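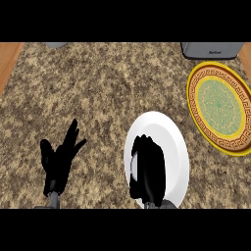
Kitchen automation at Hukness

Home | Articles | Places | Work and trade | Index | Contact

Print this page
E-mail this article

Kitchen automation at Hukness is the common name for the gradual introduction of two-armed robots in the staff canteen of the Hukness works, in the town of Stovorberg. The canteen serves 2000 meals on a normal working day. The robots handle plates and bowls at the serving counters and in the washing area, and a small part of the cold kitchen. Cooking on the stove is still done by people. The programme is mostly known for its effects on the daily work of the kitchen staff, which have been discussed in the local trade press and in a report by the canteen's own kitchen manager, Reto Hauser.

Background

The Hukness canteen was opened together with the second factory hall and was for many years run in three shifts. It employed 80 people, most of them part-time. The work at the counters was considered heavy. A stack of porcelain plates was lifted from the trolley to the counter, from the counter to the serving line and later from the belt to the washing machine, and the same person could do all of this in one shift. Complaints of the wrist and the shoulder were the most frequent reason for sick leave in the kitchen.

At the same time it became difficult to find staff for the early shift, which begins before the first bus from Heywood arrives. Several solutions were tried, among them a conveyor with fixed plate holders. It was removed after one winter, as it could take only one size of plate. The canteen uses porcelain from different periods, including decorated pieces from the former guest dining room, and the management did not want to replace it.

The system

The robots are installed under the name Skurero. Each unit has two arms with hands of human form, mounted at the height of the counter. The hand with fingers was chosen over a simple gripper for the reason that the units should work at the existing counters, with the existing plates and beside the existing appliances. No counter was rebuilt for them.

Handling a plate with such a hand is less simple than it may seem. A flat plate lying on a stone surface offers little to hold. A person usually puts the fingertips under the rim, or pushes the plate to the edge of the table first. Both methods were taught to the robots. Before a movement was allowed in the kitchen, it was tried in computer simulation, where plates could be dropped without cost. The simulated counters were made with different surfaces and with other objects standing on them, so that the robot would not depend on one fixed arrangement.

Two units were put to work in April, both at the washing area. The serving counters followed when the staff representatives had agreed to it.

Effects on the staff

Division of work

Before the introduction, the positions in the kitchen were called by the place where one stood: belt, counter, wash, cold side, stove. This naming is still used, but the belt and wash positions have been joined to one, and the person in this position now mostly attends to the robots. He or she clears objects which the robot does not recognise, sorts out damaged porcelain and decides when a unit must be stopped. In the kitchen this person is called the "Platzwart", a word borrowed from the football ground.

The attendant does not lift stacks any more, but must watch for long periods. Opinions on this are divided. Older employees have in general been satisfied with the change. Some of the younger ones have asked to return to the counter, where there is more conversation and the time passes quicker. The canteen therefore changes the attendant in the middle of each shift – a rule that was asked for by the staff and was not in the original plan.

Working hours

The early shift was shortened by one hour. The robots lay out the plates before the staff arrive, and the cooks find the counter prepared. For employees from Heywood it became possible to take the first bus. For part-time employees the shortening first meant lower pay, and this was the most serious conflict of the whole programme. It was settled by offering the lost hour at midday, when the queue is longest. Not all employees could accept, particularly those with small children at home.

Training

Attendants receive a course of two weeks, held in the kitchen itself. The first version was given by technicians and was described by participants as too theoretical. The present version is given by attendants with experience, and a technician is present only on the last day. It covers stopping and starting a unit, cleaning of the hands, and what is called "showing": the attendant guides the arm once through a movement, for example around a new appliance on the counter. Employees who complete the course are placed one step higher in the wage table.

Number of employees

No one was dismissed during the programme. Employees who retired from the washing area were however not always replaced, and the union has pointed out that the effect of this will be seen only after a longer time. The management has answered that the positions in the early shift were difficult to fill in any case.

Reception

In his report, dated 2024-02-22, Hauser judged the programme as useful but slower than promised. He wrote that the robots "are good colleagues for the stack and poor colleagues for the single cup", and that the largest improvement came from the discussions about the work which the robots had made necessary. He also admitted that the kitchen staff had been asked too late. The first placement of the units blocked the way to the cold store, a mistake that any person from the early shift could have prevented.

Criticism has come mainly from two sides. Guests of the canteen complained in the beginning about the noise of porcelain, which was later reduced by slower movements when setting down. Employees criticised that the units record how often they are stopped, and that these records could be used to judge the attendant. Since an agreement with the staff representatives, the records are kept without names and are deleted at the end of the month.

Other sites

A similar arrangement was planned at the school kitchen in Heywood, but was not carried out, as the room between the counters was too narrow for the units. The hospital kitchen of Stovorberg has sent employees to the course at Hukness without so far ordering units of its own.

See also

Canteens in Stovorberg
Hukness works
Shift work

Print this page
E-mail this article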